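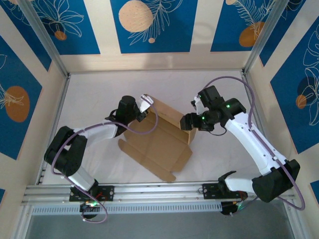 Is the Merkcombe cell ready to run without someone standing next to it?
Not yet, and I would not put a month on it.

Progress report, two-arm box cell, 08/08/2022
From: Kimie Uchida
To: Mio Tsuji, Stellgate

Maintenance first, as that is where the hours went. Both arms were re-zeroed and the base plate screws torqued again. The left wrist cable was rerouted with more slack. Prostov says their cable is good for this kind of bending. I have read the sheet and I still want it checked every 30 hours of running.

The wrist cameras were recalibrated against the overhead one. The two views agree well in the middle of the table and less well toward the corners, and Fontana's software reports a pass in both places. I don't put much weight on that pass. 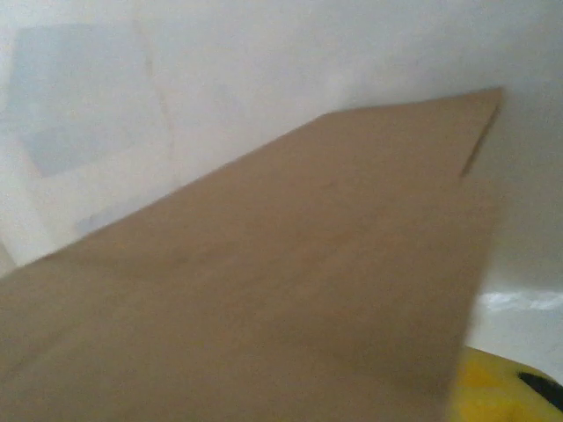

Corner flaps are still the weak point. We ran 43 boxes after the work and nearly 30 folded without a hand going in. That is better than before – but they all came from one batch of cardboard, so please don't quote it as a rate.

Still open:
Spare gripper fingers, two sets, not ordered
Second batch of boxes from a different supplier
Written steps for re-zeroing (mine are in a notebook)

I would hold the September payment for the second cell until the new boxes have been through this one.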